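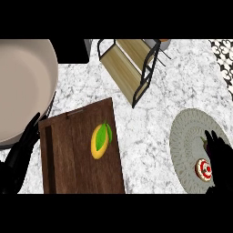

双臂仿真课大作业，求助兼吐槽
楼主：ivorier_铁锅
发表于 周二 晚上

先说背景，我们这学期的机器人操作课，大作业是在厨房台面的仿真场景里写双臂抓取，每组交一份策略，最后跑100个随机种子算成功率。我们组的代码叫 Ivorier（别问，组长起的）。上周跑出来38，隔壁 Herov 组据说早就过半了，我这两天饭都吃不香。

主要毛病有两个。一个是左手基本在摸鱼，任务分配那一层老觉得右手离得近，什么都丢给右手。另一个是抓取姿态的采样，圆的扁的东西特别容易选到奇怪的角度。组里现在吵成两派，一派要重写采样，一派说调阈值就行，我是后面这派的。有没有过来人说说？

2楼：剥蒜小能手
38不算惨，我们去年第一版只有10……后来发现坐标系转错了，手腕那一节的偏置没加。你先查这个，查完再谈采样。

3楼：Zsolt Kun
我不同意楼主那一派。阈值调来调去最后就是在拟合那几个种子，换一批就原形毕露。我们组叫 Sarkus，之前也这么干过，白熬两个通宵，助教 Imre Rácz 换了一批种子一跑，直接掉到8，脸都丢光了。

4楼：ivorier_铁锅（楼主）
回2楼：偏置查过了，加了的。回3楼：8也太狠了吧！不过你们那个是过拟合到什么程度啊，我只是想调夹持力和闭合时机，又不动别的。
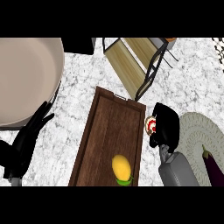 闭合时机这事我多说两句，我觉得大家都把它看轻了。我们现在的逻辑是指尖一有接触信号就收手，收多少由物体的包围盒决定，薄的东西包围盒那一维特别小，手指就会一直往里卷。你们看右手，手指蜷成一团，小披萨就贴在手指左边，夹在手指和深棕色托盘的右边沿之间，这种姿势你说它算抓住了还是算靠住了？评分脚本可不管好不好看，只看物体最后在不在目标区。所以我想加个判断，除了手指之外还碰着别的东西就先别抬，往外挪一点再说。左手就更别提了，指尖朝着那口大平锅的方向，什么也没碰着，跟我前面说的摸鱼一模一样。

5楼：Zsolt Kun
你自己这段话就在帮我说话啊。目标物跟托盘边都挨上了，问题出在接近方向，采样的时候就该把离托盘边太近的候选扣分。等接触了再往外挪，那是打补丁。

6楼：剥蒜小能手
两个都做不行吗，扣分项加一行的事。我倒是想问，你们左右手怎么分的工？按距离？

7楼：ivorier_铁锅（楼主）
对，就是按手腕到物体的直线距离，谁近谁上。后来加了个负载均衡，结果两只手抢同一个柠檬，差点打起来，又给删了。

8楼：Fajardo_不吃茄子
路过。分工别按直线距离，按可达性打分，再给正在忙的那只手加个惩罚。我们组就是这么写的，抢东西的情况少多了。还有一个坑，柠檬那个模型是带叶子的，包围盒把叶子也算进去了，中心点会偏，抓之前先把叶子的网格剔掉。

9楼：ivorier_铁锅（楼主）
！！！叶子这个我真没想到。怪不得柠檬老是从指缝里滑出去，我还以为是摩擦系数的问题，调了一下午。

10楼：Zsolt Kun
摩擦系数也别乱动，Imre 说过场景参数改了不算成绩，只能动策略这边。

11楼：剥蒜小能手
啊？夹持力算场景参数吗？我们去年是可以改的。

12楼：Zsolt Kun
夹持力有上限，上限以内随便。作业说明的附录里写着，没人看附录是吧。

13楼：ivorier_铁锅（楼主）
刚去翻了附录，还真有。先把叶子剔了，再把托盘边那个扣分加上，阈值我暂时不动了（Zsolt 你别得意，我还是觉得时机有问题）。今晚先跑一轮，数字出来我贴在楼下。

14楼：Fajardo_不吃茄子
跑的时候把每次失败的种子号存下来啊，不然回头想复现都找不着是哪一个。

15楼：ivorier_铁锅（楼主）
存着呢，就是日志太大，把组长的硬盘塞满了，他正在骂我。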